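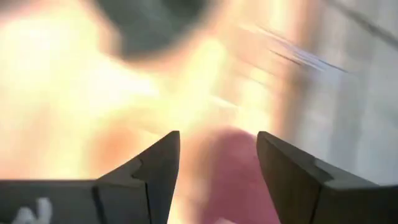
5.3 Failure Analysis: Missed Closures Under Overexposure

Figure 4. Wrist camera view with the gripper open. The fingertips are sharp; the bright region behind them has lost most of its detail, and the pink shape between the fingers is out of focus.

Of the 2,000 grasp attempts in the main evaluation, 28 ended in a fault that we did not expect and had not planned to measure. In each of them the gripper closed on air, the controller reported a successful grasp, and the arm carried on to the drop-off position with nothing in the fingers. We call this a false hold. The other failures in Table 3 are slips and collisions, and the robot detected nearly all of those by itself. It detected none of the false holds. They were found by Orysia Vakulenko when she compared the drop-off weights with the run logs.

Conditions like those in Figure 4 were common to most of the affected runs. A large part of the wrist image is close to white, and the usable information is pushed to the sides and the lower center. The Stirer policy crops the image to a region above the fingertips before it estimates depth. With a normal exposure this crop works well, as it keeps the fingers themselves out of the estimate. With a washed-out background it leaves the network very little to work with. A rounded object low in the gap, as in the figure, is mostly outside the crop.

We checked the exposure first. The camera sets its gain from the average brightness of the whole image, and the dark fingers take up a good share of the lower part. They pull the average down, the gain goes up, and whatever is bright behind them saturates. Locking the exposure to a fixed value removed 21 of the 28 false holds when the same starting poses were run again. The fixed value made pale objects in shaded bins harder to find, so we do not recommend it as a general setting.

The remaining seven had a different cause. The Jansen gripper driver reports a hold when motor current passes a threshold before the fingers reach their closed stop. After long sessions the linkage had become stiff enough that friction alone could pass the threshold. Heino Stankevičius confirmed this by closing the gripper repeatedly with nothing between the fingers. A gripper that had been cleaned and greased never reported a hold in this test. The stiff one did so on some closures and not on others, with no pattern we could find.

Either fault should have been caught by the other sensor. In practice the two checks were not independent. The policy treats a reported hold as final and stops looking at the image once the lift begins. The driver, for its part, uses a lower current threshold when the policy says it is confident, a setting we carried over from the Cludwood trials, where the parts were soft and easily crushed. Overexposed images produced high confidence more often than we would like. We have not fully explained this. One possible reason is that the training set contains few saturated frames, and most of those come from successful grasps.

There is also a safety side. In 2 of the false holds the object was nudged toward the edge of the work surface during the failed closure, and the arm then moved away at full transfer speed. No one was inside the cell. Under our rules at the time, however, an operator could enter the cell to pick up a fallen object while the robot believed it was still carrying one. The entry rule now depends on the arm being stopped, whatever the reported gripper state.

We made three changes before the second evaluation. The brightness average now leaves out the area covered by the fingers. The lower current threshold has been removed. After the lift, the policy takes one more image and compares it with the one taken before closure. The last of these adds a short pause to every cycle and accounts for most of the drop in throughput reported in Section 5.4. The stiffness problem is handled only by scheduled cleaning, and a worn linkage could still give a false hold if the image check also fails.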